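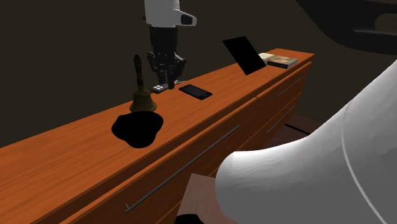
1. Introduction

This report presents the work of our group in the course Robot Manipulation Project. The members of the group were Carmela Segura, Chandrasekhar Unnithan and me, Dagmar Koubek. Our supervisor was Otakar Skála. The subject given to us was picking up small household objects in a simulated bedroom, with one robot arm and a gripper with two fingers.

We named our control program Flonent. It runs on top of the room model that the students of the previous year left to us, and we did not change the furniture of that model. We changed only the things lying on top of the furniture, and the friction values of the surfaces.

2. Division of the work

Carmela wrote the part which plans the path of the arm. Chandrasekhar was responsible for the grasp itself, that means the height of the fingers, the opening and the closing force. I prepared the object layouts, ran the trials and kept the log. In the second half of the semester we met every Monday in the computer room and looked through the log together.

3. Method

One trial consists of four phases: move above the target, go down, close, lift. A trial is counted as successful if the target is lifted and no other object has been moved from its place. The second condition was proposed by Mr. Skála, and it made the task much more difficult than we expected in the beginning.

The difficult part is that the objects have very different heights. The brass bell has a tall wooden handle, and the wrist must pass it without touching. The phone lies flat, and the fingers have to stop a very small distance over the wood. If they go too low, the contact solver becomes unstable and the arm starts to shake. We lost many evenings with this problem before Chandrasekhar limited the speed in the last part of the descent.
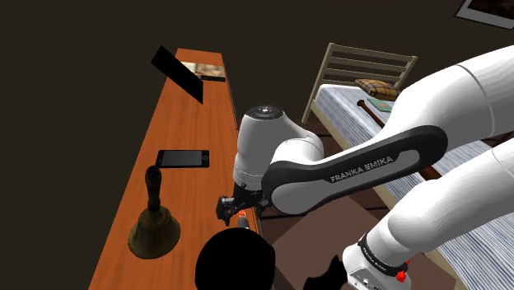
The path planner also has to respect the bed, which stands close to the arm. In her first version Carmela described the bed as one simple box. This box was too high, so the planner refused many paths that were in fact free. In the second version the headboard and the mattress are two separate boxes. The planning takes a little longer, but far fewer paths are refused.

4. Results

We ran 241 trials with the final version of Flonent. In 9 of them the planner found no path and the arm stayed in the start position. In 10 trials the target was lifted but a neighboring object was moved, so by our rule they were counted as failed. Another 2 trials were stopped by hand when the simulation became unstable. All the others were successful.

When I compared the log with the layouts, I saw that most of the moved objects were standing ones. We think that the collision shape of the gripper is a little smaller than its visible shape, but we did not have time to verify this.

5. Problems and further work

The friction of the shelf surface was set by trying different values, and we have no measurement to support it. We would also like to add noise to the object positions, because now the program receives them exactly. Shoshana Pennington from the parallel group has offered us her position estimator, and Carmela will try to connect it to the planner in December.

The layouts, the log and the source code are stored in the course folder under the name Flonent. The settings for the slow descent are in a separate file and should be loaded before the planner is started.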